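Brurkcombe races in December – camp or drive in each day?

Posted by Ida Grube, 13th February
2 replies · 5 shares

We want to do the Brurkcombe bush races this December. Nearest motel with rooms is in Zerlow, 106 miles out, and the last stretch is gravel. Is it worth driving in both days, or should we camp at the track? Two adults, small SUV, no trailer.

Suka
Camp. I drove it once and won't again. Cattle on the road after dark, and the fuel stop at Zerlow closes early. Sites hold 200 vehicles and the shady ones go first, so get there the day before. Bring all your water – the tap by the gate is for washing only. Showers are $2, coins only.

Chang
Agree with camping. Crowd was 800 when I went and the food line was long, so pack lunches. Carry a full-size spare if your SUV will take one. Phone signal is poor past the grid, so download your maps.
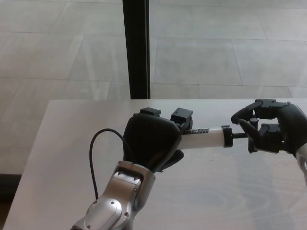 Two arms and one object over a pale gray tabletop, with stone floor tiles beyond.

Forgot to say, gates open at 7 and dogs aren't allowed.

Was this helpful? 14 yes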